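November 21, 2023

Second break-in on the Pirero Street side since April. The storage units behind Clotum were entered between the end of my shift and the opening of the gate, and the report went in before I had my coat off. Two units opened, both padlocks cut through the shackle. The chain on the outer fence was left alone, so entry was over the top or through the gap by the transformer, which I flagged in writing in the spring.

Items on the list so far: one pressure washer, a box of hand tools, and some 60 feet of copper pipe from the Doltora unit. The pipe is the only thing with resale value worth the trouble. The washer has a bad pump. I gave the officer the serial number anyway.

Camera coverage was poor again. The unit on the north pole records on motion, and the clip starts late, with the vehicle already moving away. Light-colored pickup, tailgate down, plate unreadable. The clock on the recorder runs nine minutes fast. I wrote the offset on the form so that the times can be matched against the gas station footage.
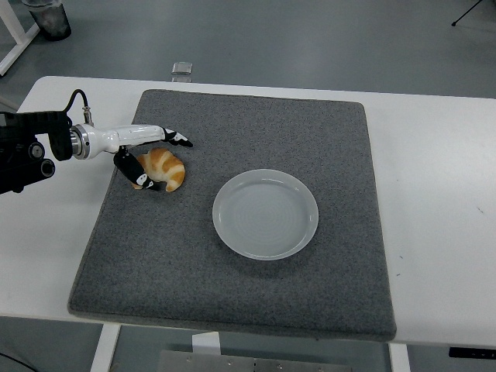 Tsang called at noon to say that the clock error would not matter as long as the offset was written down before anyone copied the files, and that the cut padlocks should go into paper bags, not plastic. I had used plastic. Changed them over, with gloves, and noted the change on the form.

The case number came by text in the afternoon. An officer will pick up the drive and the locks tomorrow. Until then they are in the office cabinet, key on my ring.

Replacement locks are the shrouded type, harder to get a cutter around. The gap by the transformer is still open – the fence company wants to measure first. I parked the flatbed across it for the night and set the recorder to continuous. It should hold three days at the lower resolution. Need to fix the clock after the drive is collected, not before.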